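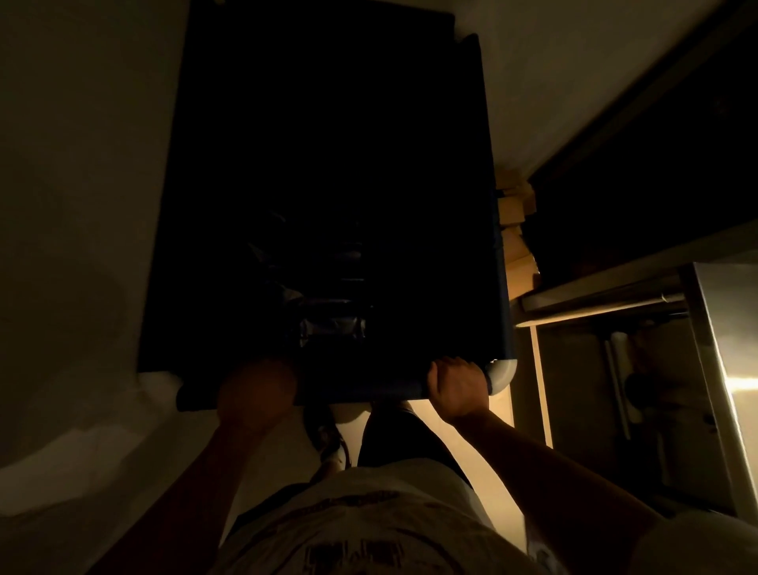 *One navy cot-style frame, gray corner piece, two hands on the bottom rail. Still the fastest way to move one.*

# Nillik Returns Station, reviewed by somebody who has to stand next to it

21/10/2023

I work returns at Jallside. We take back cots: the low kind for dogs, the longer kind for campers, and a few sizes in between that get bought for one and used for the other. A cot comes in, gets checked over, and goes to resale, to repair or to parts. Until May the deciding was done by whoever was holding it. Then the company bought a Nillik.

The Nillik is a conveyor about as long as a minivan with a hood over the middle. You set a frame on the belt, it rolls under the hood, lights come on, and a label pops out the far end telling you what you're looking at. There's a tablet on an arm that tells you the same thing in larger letters. Ours came with the scale and the fabric module. The fabric module costs extra and I'll get to it.

## Setup

Two days, with an installer who was patient and ate lunch in his van. The station wants a level floor and a lot of room at both ends. We had room at one end. The other end is where the good bench used to be, so now the good bench is in the hallway and it isn't the good bench anymore.

The manual is 71 pages and was clearly written for people who process one product in one color. Teaching it our line took longer than the install. You feed it known good frames, then known bad ones, and it asks for more bad ones. I've never been asked to break things on the clock before and I won't pretend I minded.

## What it does well

Weight. It knows right away when a frame is missing its center bar, and I used to catch that only after I'd carried the thing across the room and it started to fold in my hands. It also reads a barcode from any angle, even one that has spent a summer under a Labrador.

The record keeping is the real sale. Before, we had a clipboard. The clipboard was usually right and often missing. The station has logged 1,208 frames for us, and for any of them I can pull up the date, the grade and the reason. When a customer swears the rail was bent before they opened the box, someone in the office can answer without walking back to ask me what I remember. They used to walk back a lot. I didn't realize how much of my day was being a filing cabinet until I stopped.

My wrists like it too. We used to write every tag by hand.

## What it does badly

Navy. Our best seller is a blue so dark that it's black anywhere but outdoors, and the fabric module looks at it the way I look at the sky at night. It can find a tear. It can't find a stretched seam or a shiny patch where the coating has worn off. Twice it graded a cot as perfect with a hole I could put a thumb through, and when I tried it again with the lights turned up it failed the next four for having shadows.

Nillik support told us to add the Clurnetti light bar, $260, sold separately. We added it. Now it finds the holes and also finds every crease.

So the navy ones get picked up. You take the bottom rail in both hands, stand the frame upright in front of you, and look across the fabric and then through it. If the corners have play in them you feel it through the rail before you see anything. Then you put it on the belt, let the machine have its opinion, and press Override.

It also can't load itself. There's an arm for that, in the brochure, and the arm costs more than our truck. Everything that gets onto the belt gets there because one of us lifted it.

## What changed for the rest of us

No jobs went, which I'd say loudly if I were Nillik. There were three of us on returns and there are three of us now. What went is the arguing. We used to hold a doubtful frame up between us and debate it, and the new hire learned the trade from listening. Now the tablet says REPAIR and the new hire puts it in repair. He's quicker than I was at his stage and he couldn't tell you why any of it is broken. I've started making him guess before the label prints. He's getting good. The tablet doesn't know he exists.

There's also the counter. The home screen shows frames per hour in green or amber, with no setting for "went to the bathroom." We asked for it to be turned off and were told it's a team number and only there to encourage us. There's a piece of tape over it these days. The tape has been very encouraging.

Overrides do get reported, and you have to choose a reason from a list. "Machine is wrong" isn't on the list. I use "Other."

## Compared to the Mykhailiuk bench

The shop I was at before had a Mykhailiuk, which is just a tilting table with a scale, a scanner and a decent lamp. It makes no decisions. You look at the frame, you press one of three buttons, it remembers. It lacks the fabric check and the nice reports, and the hinge squeaks. It would also fit in our room with the good bench still in it. If you handle one kind of product and have people who know it, I'd price that first.

## Should you buy it

If you do 3,000 pieces a month in light colors, sure. At our size, with our blue, it's a very good clipboard and a middling inspector. Buy the scale, skip the fabric module for now, and get the light bar only if you can return it.

Three stars out of five. I had it at two, but the tag printer has never jammed.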